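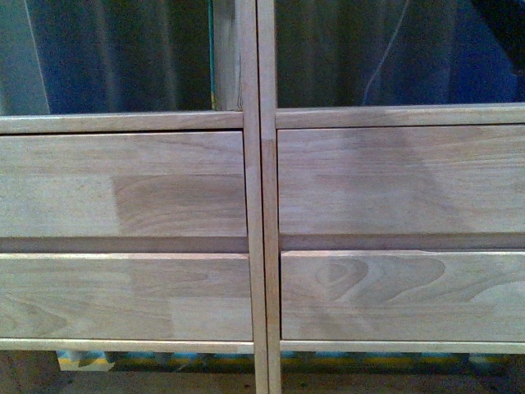
So how much stuff can you put in a motorhome before it's too heavy? Less than most people think, and the only way to find your own number is to drive it onto a scale with everything aboard.

Home Talks Routes Gear Contact

OK, that's my opener, and I'll leave it hanging for a second while people find a seat. Then ask who has weighed their rig, fully loaded, in the last year. Wait for hands. Don't rush this bit.

My own story next. Ours is a Drosberg, and the plate says it can weigh 3000 kilos, tops. I figured we were fine. We don't carry much! Then in February I took it over the public scale at Seltthorpe with full water, two bikes, the awning and the dog, and we were nearly 300 kilos over. I sat in the cab with that ticket in my hand for a good long while before I drove home, very slowly.

Pause for the laugh, if there is one.

Now the water part. A liter of water weighs a kilo, so a full tank is like driving around with an extra grown-up who never gets out to help. We travel with ours about a third full now and fill up when we get to the campground. Same goes for the waste tank — empty it before you leave, not when you arrive.

Next, where the weight sits. Heavy things go low and close to the axles. We had all our cans in the locker over the bed and the tool kit way out in the rear garage (yes, behind the back wheels, I know). Moving those two made the steering feel better on the very first trip, before we'd taken a single thing out.

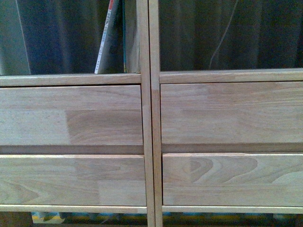
Drawers and rails, light wood.

Go through the clear-out slowly, people like to write this down. We emptied the whole van onto the driveway and made three piles: used every trip, used once, never used. The never pile had 9 camping mugs in it. There are two of us. It also had a cast iron pot I'd been hauling around for 7 years, and the old Hägglund generator, which I sold the same week to a man with a boat.

Mention the awning here. We swapped the big one for a Dakari sun shade that rolls up in a bag. It's not as good in the rain, and I do miss the big one sometimes.

If someone asks about getting the plate uprated: it can be done on some vans, on paper only, but check your license and your insurance first. Don't get stuck on this, it ate up ten minutes last time.

Finish by going back to the opening question. Ask them to find a scale near home and go on a normal packing day, with the fridge full and everybody on board. Weigh each axle as well as the total. Bring the ticket next month and we'll compare.

Then questions, then coffee. Leave the slide with the scale tips up while they're getting their cups.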